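**From:** Mereana McPhee
**To:** Lergate Weavers list
**Date:** July 6, 2018
**Subject:** Re: Washing before cutting, again

Silviu Gavrilă wrote:

> I still say wash the whole length before you cut it. I lost 14 cm on my last blanket and my sister now has a very thick table runner. Also, has anyone tried the Entwistle cotton at 2 ply? Yuzhen says it sheds.

Silviu, your sister got off lightly. I once gave a man a waistcoat that would have fitted his cat.

I'm with you on washing first, but please, everyone, stop using the hot cycle and then writing to the list as if the yarn had betrayed you. Cool water, a drop of washing-up liquid, no wringing. Dry it flat, on something you don't need for two days. In my house that's the dining table, and we eat standing up.
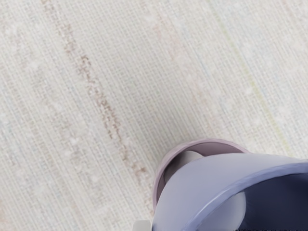 As for the Entwistle, Yuzhen is right. It sheds like an old dog for the first 6 picks of every inch, then behaves. I wound 265 ends of it in November and was still finding fluff in the butter at Easter. Lovely to handle, though, and the undyed takes colour well if you scour it properly, by which I mean longer than you want to.

Chunhua, you asked about sleying for towels. I'd go closer than the chart says. The chart was written by an optimist.

Does anybody have the key to the Jistport cupboard? Lihua had it, then I had it, then there's a gap in the record. The good temples are in there, along with my flask.

Mereana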